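Gavitel completes furniture changeover at Orkier office

February 15, 2023 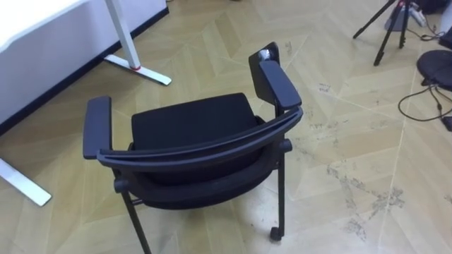

Gavitel has finished replacing the desks and seating on the second floor of its Orkier office. The work covered 49 workstations and was carried out in three stages, with staff moved between the two wings while each section was cleared and refitted. The last section went back into use this week.

Each workstation now has a white desk and a black office chair with armrests and a padded seat. The chairs run on castors. The desks stand on flat foot bars, which project under the worktop and have to be kept clear of bags and loose cables. The furniture was supplied by Ganora under a contract signed in July. Safavi handled delivery, assembly and the removal of the old stock.

The floor has a light wood-look finish, and the castors fitted to the old chairs had marked it in several places. The specification for the new chairs therefore called for soft-tread castors throughout. Affected tiles near the windows were lifted and replaced before the new desks were brought in. No change was made to the tiles in the corridor.

Power at the desks is provided by strips connected to the existing wall outlets. Gavitel looked at fitting floor boxes but decided against it, as the work would have meant cutting into the screed and closing the whole floor for a longer period. Strips must not be plugged into one another. Any desk that needs more outlets should be reported to the facilities desk, which will arrange a longer strip or move the workstation closer to the wall.

Of the old chairs, 43 were found to be in usable condition and have been put into storage. A further 19 had worn gas lifts or split arm pads and were sent for dismantling, with metal and plastic parts separated for recycling. The old desks were taken away by Safavi on the day each section was cleared.

Staff are asked to set up their chairs before regular use. Seat height should allow both feet to rest flat on the floor with the forearms level with the desk. The armrests should pass under the front edge of the worktop without touching it. Where they do touch, the chair should be lowered or the desk raised, and the facilities desk can help with the second of these. Chairs should stay at the workstation they were issued to, as each has been entered on the asset register against a desk number.

Joints and fixings on all new chairs will be checked in July and any loose arm bolts tightened. Faults found before then, including stiff castors and seats that sink under load, can be reported in the usual way and will be dealt with under the supplier's warranty.

The first floor is not included in the present contract.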